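Does a Low-Flow Tap Save Water at the Kitchen Sink?
Project report, Household Resources course
Aileen Navarro and Petrică Enache

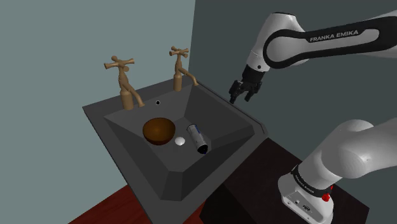

The packaging on most tap aerators promises a saving of 50 percent. We wanted to know what that number means for people who cook and wash dishes by hand, and we went in doubting it. A flow rate is measured with the tap fully open. Very few of the people we know wash a plate that way.

Our question was simple: if a household swaps its kitchen aerator for a low-flow one, does the water used at the sink go down by anything close to what the box says?

What we did

Three households in Larport agreed to take part. Each had a small meter fitted on the cold and hot lines under the kitchen sink. We read the meters every evening for two weeks with the old aerator in place, then fitted the low-flow one and read them for two more weeks. The aerators were the Clurotov model sold at the hardware store near campus. We paid for them ourselves, and the maker had no part in the project.

We also asked each household to keep a sheet on the fridge and write down what they used the tap for. Sakda Rungrueang's family filled theirs in every day. The other two sheets have gaps, and one has a shopping list on the back.

What we found

All three households used less water in the second period. The drop was nowhere near half in any of them. The largest saving was in the home where dishes are rinsed under a running tap, and even there we would call it modest. In the home that fills the basin and washes in standing water, the change was small enough that one fewer dinner guest could explain it.

This makes sense once you think about it. Filling a pot takes the same amount of water at any flow rate. It just takes longer. Filling the sink is the same. Only tasks done under running water can save anything, and for some of those people simply leave the tap on longer. Boonmee Intarasuk, who took part with her two sons, wrote on her sheet that rinsing rice "takes forever now." Her rice rinsing may well have used as much water as before.

Across the whole project we logged 637 separate uses of the tap. More of them were for filling something than we expected when we planned the study.

What we don't trust about our own results

Three households is a very small group. They all knew we were reading the meters, and people who know they are being watched may use less water anyway. We had hoped to leave a gap after fitting the new aerators so everyone could get used to them, but we ran out of term. The second period also included a long weekend when one family was away from Friday night on. We left those days out, and a different choice would have moved that family's result.

Our advisor, Frauke Reinholz, asked why we had not changed the order in one household, starting with the low-flow aerator and going back to the old one. We should have. It would have cost nothing.

What we think

We would still fit one. They are cheap and they do no harm, apart from the wait for a full pot. But we don't think the number on the box should be used to work out what a kitchen will save, and we would be careful with any city leaflet that multiplies it by the number of homes in town. A better test would use more kitchens, a longer run, and meters that record by themselves so that no one has to crawl under a sink at eight in the evening.

The reading sheets and our calculations are in the course folder.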